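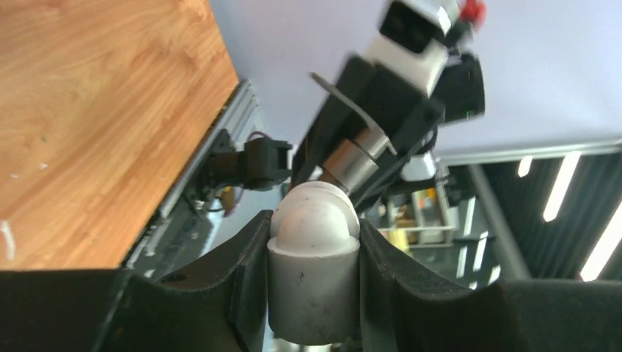
Cell notes: cable and camera work on the two-arm bench at Flustholm

The two-arm bench went back into service on Thursday after maintenance to the wrist cameras and their cabling. The fault had been intermittent. The right camera stream dropped out when the wrist was rolled past its usual working range, then recovered once the arm returned to its rest pose. Logs from the Prullonon controller showed no joint errors over the same period, so the arms themselves were ruled out early.

The cause was strain at the camera connector. The cable had been dressed too tightly along the upper link, leaving no slack for wrist roll. Both sides have been re-dressed with a wide loop between the camera housing and the first tie point. Ties are now snug enough to hold the jacket without marking it. Operators should not tidy the loop away – it is there to take the movement.
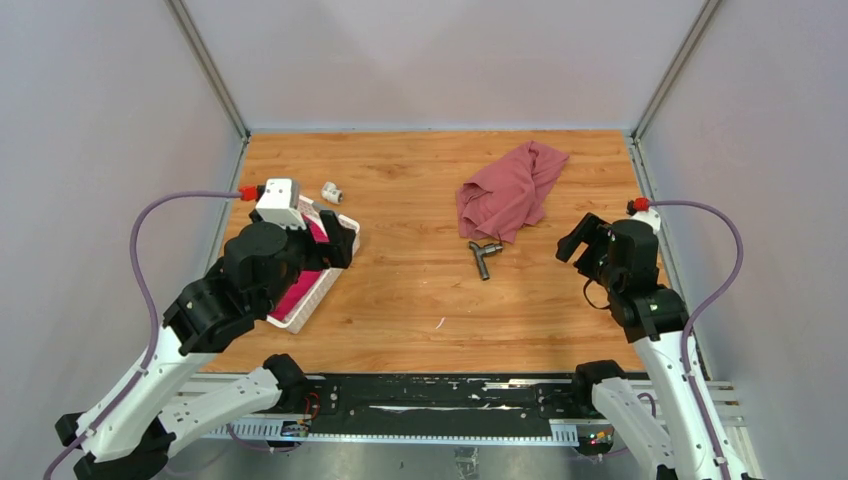 After any camera has been disturbed, the hand-eye calibration on that side has to be repeated. The procedure is unchanged from the Holub manual: 20 poses per arm, with the fixed camera left alone throughout. Results are accepted when 3 consecutive runs agree within tolerance. If they don't, check the camera mounting screws before touching any software settings.

Finger alignment was checked at the same time. Close each gripper at low force on a round part and look for lateral shift as the second finger makes contact. A part that walks sideways indicates a worn pad or a loose finger screw. Replacement pads are kept in the grey drawer unit and should be fitted in pairs.

The revised inspection interval for connectors and tie points is 10 shifts. Record the result on the bench sheet, including the colour code of any cable replaced. The Ronthorpe bench uses the same cable layout and will be re-dressed in October.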